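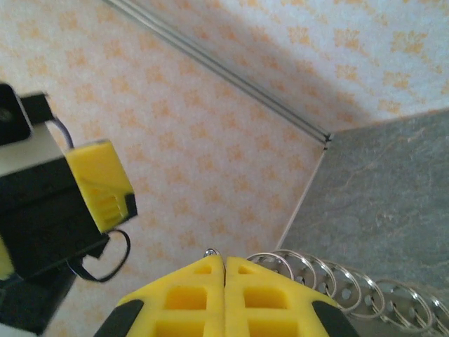 Two-arm handovers: first proper numbers from Clelwood

Quick one as the print deadline is today, 2nd April. The Talby runs are done. 88 handovers of thin, floppy or awkward parts, one gripper to the other, no fixture on the table. Same policy throughout, trained in January, no retuning inbetween.

What changed: the old Cokavent method planned each arm on its own and hoped they met in the middle. The new one has a single policy driving both arms, and it sees both wrist views at every step. Simple idea. Slow to train. 42 clean passes with the old method, then 19 more on top once the arms shared a policy. Still plenty of drops, mostly small strips let go too early.

Yellow fingers stay for now. They bend round the part a bit, good for grip, less good for knowing where the tip is. Workneh has a finger model comming that should help, no date yet.

Worst habit of the new policy is dithering. Both grippers hold on, neither lets go, clock runs out. We count that as a fail even if the part ends up fine.

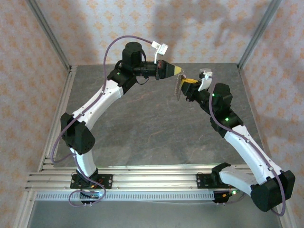
Workneh asked whether the dithering would go away with a plain timer on the giving hand. Tried it on 2 part types. Fewer time-outs, more drops, so it's off again. Full table of results in the shared folder, plus the failed runs for anyone wanting to label them. Please do, we are behind.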